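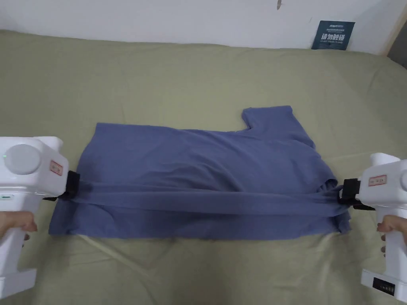

Destholm Cotton Percale Sheet Set, queen
Reviewed by Amber Martens
July 25, 2019

I bought this set in December to replace some flannel sheets that had gone thin in the middle. I wanted plain percale without a sateen finish, and I wanted a green that wasn't mint. Destholm calls this one Sage, and the color is close to what the website shows. In evening light it looks a little grayer.

The label says 200 thread count. I also tried the Sandhu set, which claims 723, and sent it back after two nights. It was heavy and slick and I woke up hot. The Destholm sheets are lighter and feel crisp, almost papery at first. They took four or five washes to soften.

Fit is good on our mattress, which is 14 inches deep with the topper on. The packaging says up to 17, but I think that would be a tight pull at the corners. The elastic goes all the way around, and the fitted sheet has stayed put on my husband's side, where the old one used to come off every night. There is a small tag marking the bottom edge. I would have liked it in a darker thread.

They do wrinkle. Pulled out of the dryer right away and put straight on the bed, they look fine by the next morning. Left in a basket overnight, they need ironing, and I don't iron sheets.

After seven months of weekly washing there is no pilling. The color has faded slightly on the pillowcases – less so on the fitted sheet. One pillowcase hem came loose in March and I sewed it back by hand. Customer service offered a replacement, but it would have been from a new dye lot, so I kept mine.

I would buy them again for summer. For winter I still prefer the Pristen flannel, which costs less and needs no breaking in.

Four stars.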